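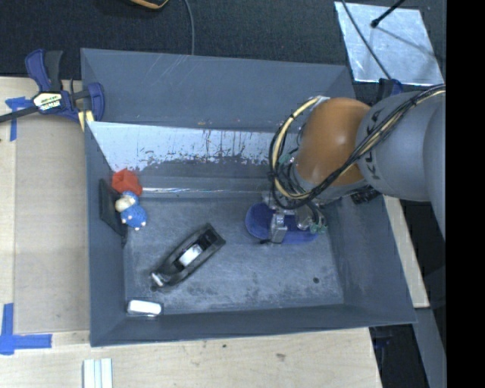

## Sorting a button jar without losing your evening

My aunt in Brenitstead left me a jar of buttons. It held 391 of them, and I know this because I once had the flu. If you've inherited something similar, you can get it into usable order in one sitting, provided you lower your standards first.

### What you need

- A tray with a lip, or a baking sheet you don't love
- A 12-cup muffin tin
- Thread and a blunt needle
- Small envelopes
- A lamp brighter than the one you think is fine

### Steps

1. **Tip out a handful.** One handful. The whole jar at once looks like progress and feels like a tax audit.

2. **Pull the junk.** Snaps, washers, a foreign coin, the odd tooth. Cracked buttons go too. You will not glue them. You've never glued one.

3. **Sort by color into the muffin tin.** White gets two cups, and cream will start an argument with both of them. Check under the lamp, pick a side and move on.

4. **Find the sets.** Work through one cup at a time. Anything with 4 or more matching buttons counts as a set, which is enough for a cardigan if you're not fussy about the bottom. Turn them over as you go – two buttons can look like twins from the front and have completely different backs.

5. **String each set.** Run thread through all of them and knot it loosely. A tight knot means scissors later, and scissors mean crawling around under the couch.

6. **Envelope and label.** Write the size and color on the outside. "Nice blue ones" was my system for years, and I own nine envelopes of nice blue ones.

### Washing

Warm water and a drop of dish soap will do for plastic. Keep wood, leather and anything fabric-covered out of the bowl and wipe those with a barely damp cloth. Miloslav Charvát, who taught my mending class in Eltbridge, dried his on a tea towel overnight and put them away in the morning. I put mine away at bedtime once. The envelopes were never the same.

The singles go back in the jar.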